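January
By Dayana Huamán

Slanina Foods will add a second packing line at its Parell plant this spring and move its cracker and snack bar production under one roof, the company told members at this month's breakfast meeting. The project adds 7 full-time jobs to start, with a second shift planned once the new line is running at normal speed.

The company makes private-label crackers, seed bars and a small range of its own under the Ustora name. Ustora started as a farmers market product and is now in 514 stores, most of them independent grocers and co-ops. Operations manager Imtiaz Karunaratne said the old arrangement, with bars made in one building and packed in another across town, had become the main thing holding up orders.

"We were loading a truck, driving it four miles and unloading it again," Karunaratne said. "On a busy week that was three trips a day. You can live with it when you are small, but we turned down two accounts last year that we would have liked to keep."

The new line goes into the north bay of the plant, which was used for dry storage. Ingredients will move to racking along the east wall, and the loading dock will get a second door. The company has leased the building since it left its first kitchen, and the owner has agreed to a longer lease as part of the work. Construction is mostly interior. Neighbors on the south side should not notice much apart from a few early deliveries while the ovens are being set.

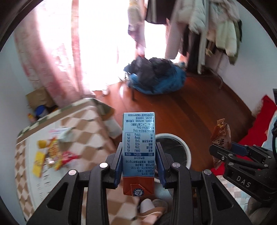 Labeling has been the slower part of the job. Slanina wants to sell to more schools and to two distributors outside the country, and each one has its own rules about what goes on a package and where. Karunaratne said the design staff spent most of the fall collecting packages from other makers to see how they fit everything in. Small cartons are the hardest. A little milk carton with Chinese text can carry a full nutrition table, with the energy given in kJ and a column of percentages, plus a line for DHA and several more lines of small print, all on one side. A snack bar wrapper has less flat surface than that, and part of it gets lost in the seal. The company has settled on a slightly wider wrapper for the export bars and will keep the current size for stores here.

Wrapper film for both sizes will come from Destix, which already supplies the cracker sleeves. The wider film means a new forming part on the wrapping machine, and the changeover between sizes takes a little under an hour. Production will run the export size in blocks, probably toward the end of each month, to avoid switching back and forth. Members who buy private-label bars from Slanina should expect to be asked for their order forecasts a few weeks earlier than before.

The plant floor will be 2,879 square feet larger once the north bay is in use. Part of that space is set aside for an allergen-controlled room where the nut-free bars will be made. At present those are run first thing Monday after a full weekend cleaning, and if the run goes long, everything else waits. A separate room with its own air handling and its own set of tools will let the company make them any day of the week. School buyers have been asking for this, and at least one of them made it a condition.

Hiring starts next month. The openings are for line operators, a maintenance technician and one quality assistant. Experience in food is helpful but not required for the operator jobs, and the company pays for the food safety class. Applications can be picked up at the front office on weekdays or at the job table in our own lobby. Slanina employees who worked at the bar building are all being offered positions at the plant - most have accepted, and the rest have until the end of the month to decide.

Asked about price, Karunaratne said the company does not plan to raise the price of private-label products this year. Ustora bars may go up slightly when the summer orders are set, mainly on account of the cost of almonds. Honey and oats have been steadier.

The bar building will be emptied by the end of April. The lease there runs through summer, and the landlord is looking for another food tenant. It has floor drains, a walk-in cooler and a three-compartment sink, and would suit a bakery or a sauce maker. Interested members can contact the office and we will pass the message on.

Slanina has also agreed to host the plant tour that was put off last fall. Space is limited, and closed-toe shoes and hairnets are required (hairnets are provided). The tour will be on a Saturday once the line is installed, and we will print the date as soon as we have it. More than 400 people came through the plant's open house the year it opened, so please sign up early if you want a place. Two names per member business for now.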